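Part-time assistant wanted at Wilia, textile repair and resale

Wilia is a small shop and workroom on Sosness Street. We take in used clothes, curtains and bed linen, repair what can be repaired and sell it again at a fair price. From November we need one more person in the workroom, 26 hours a week.

Your work will be mainly sorting and simple sewing: buttons, hems, zippers, small holes. You will also write the price tags and sometimes help at the counter, when Imo has her lunch. We have three sewing machines and one overlocker. If you never used an overlocker, we can teach you in the first weeks.

We would like that you:
– can sew a straight seam and unpick a bad one
– can lift a full bag of clothes from the floor to the table
– speak English or Indonesian well enough to talk with customers
– do not mind dust, and have no strong allergy to wool

A diploma is not necessary. People who come back to work after a long break are very welcome to apply.
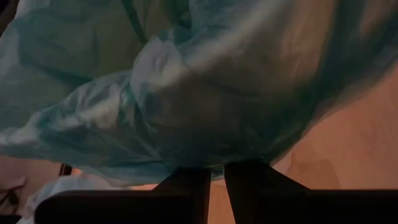
The working day starts at 8:30 and ends at 3 in the afternoon, with a paid break of half an hour. There are four working days in the week, and we agree on them together. After the trial period of two months you get a key and a discount on everything in the shop, also on the fabric by the yard.

To apply, please write a short letter about yourself and bring it to the shop, or mail it to Sutrisno Manurung, Wilia, 604 Sosness Street. You can add one piece you have mended – it will be given back to you at the interview.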